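Final Report: Recording Hand Motion for a Small Packing Robot

Grumon project, shared workshop build
Author: Horațiu Sârbu

1. Background

Grumon is a two-arm desktop robot that I have been building since September in the Brimura shared workshop. The frame and the left arm were finished by an earlier student team. My part was the right arm's wrist and everything to do with motion recording. The goal I set in my proposal was for Grumon to tape a small cardboard box shut after learning the motion from a person doing it by hand.

I chose taping for two reasons. The parts are cheap, and both hands have to do something different at the same moment. One holds the box still and the other moves the dispenser with pressure. A robot that only copies the moving hand will push the box off the table, and the first version of Grumon did that.

2. What I built

The recording setup has three parts: a camera worn on the head, two wristbands with square black-and-white markers, and a sensor module under each wrist. The camera finds the markers and works out where each wrist is. The modules measure rotation and acceleration, which fills in the short gaps when a hand turns and the markers can't be read.

The module shells are white plastic and went through 11 print versions. Early ones had sharp inside corners and cracked when the band was tightened. The later ones have rounder corners and a little more wall thickness. I also stuck marker patches on the modules themselves, because the band alone was often hidden when the palm faced down.

For the software I used a tracking program called Fastby, written by a former workshop member, and added a script that lines up the camera time with the sensor time. The person recording claps twice at the start of each take and the script looks for the spikes.

3. Recording sessions

I did most of the recording at a low pine table near the back of the workshop. Each take starts with a small flat box in the center. The left hand holds a corner near the seam. The right hand places the dispenser at one end and draws it along.
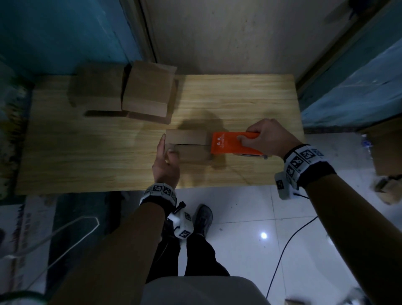

A take lasts 9 seconds on average, including the claps. I recorded in blocks and stopped when my grip started to change, because tired hands give sloppy data. By the end I had 1102 takes that passed the basic check, meaning both wrists were tracked from first clap to last.

The takes that failed had two main causes. The first was glare. The floor tiles are glossy, and light bouncing off them confused the marker detection at certain times of the afternoon. I moved most sessions to after 6 p.m. and turned on only the ceiling lights. The second was the sensor cable catching on the table edge. A pull on the cable shows up in the data as a fast twist of the wrist that never happened. Leaving more slack fixed most of it. I would like to go wireless, but the radio boards I tried dropped readings when two were running together.

4. Training and testing

The arm controller was trained on the recorded wrist paths plus a simple open or closed value for each hand. Training ran overnight on the workshop desktop computer, with around 4000 steps per run. More steps than that made the motion smoother on recorded boxes but worse on boxes placed at a new angle.

For testing I clamped the dispenser to Grumon's right gripper with a printed bracket. Grumon can now hold the box and run tape along the full seam when the box is within a hand's width of the center mark. If the box is turned more than a little, the tape comes out crooked but usually still covers the seam. Cutting the tape is the weak point. People do it with a quick roll of the wrist, and my arm's wrist motor is too slow to copy it. In most tests the tape stretched and I had to cut it with scissors.

5. Problems and changes

The biggest mistake was leaving out pressure. The wristbands know where the wrists are but not how hard the hand is pressing, and tape needs pressure to stick. I got around this by telling the controller to aim slightly below the box surface during the taping stroke. It works on flat boxes. On a taller box it crushed the lid.

I also spent too long on the bracket. My first design copied the way a hand holds the dispenser, from above with the fingers wrapped under. A plain side clamp was stronger and took one evening to draw.

6. Next steps

The Insaurralde group, who share the workshop with us, have a thin force sensor that would fit under the gripper pads, and they have agreed to lend it for the spring term. I plan to record a smaller set of takes with a matching sensor in a glove and compare the two controllers on the same boxes. The wrist motor will also be replaced with a faster one - the mount already has holes for it. The shell files, the clap script and the bracket drawing are saved in the Grumon folder on the workshop computer.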